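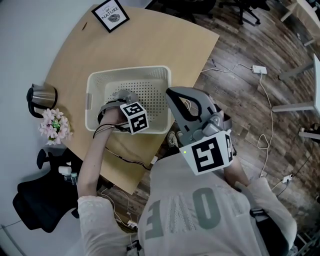 Minutes of the Drondurlow tidying group, 13th July

Odette Picard welcomed everyone warmly and thanked those who'd come over from Skondham in the rain. The first and longest item was baskets. We all agreed the cream-white plastic ones with holes in the floor are lovely for airing things, and that 40 more would be very welcome indeed. Odette will kindly ask Räsänen for a price. Table rota left until next time.

Recent items
Shelf labels at Troltenari
December minutes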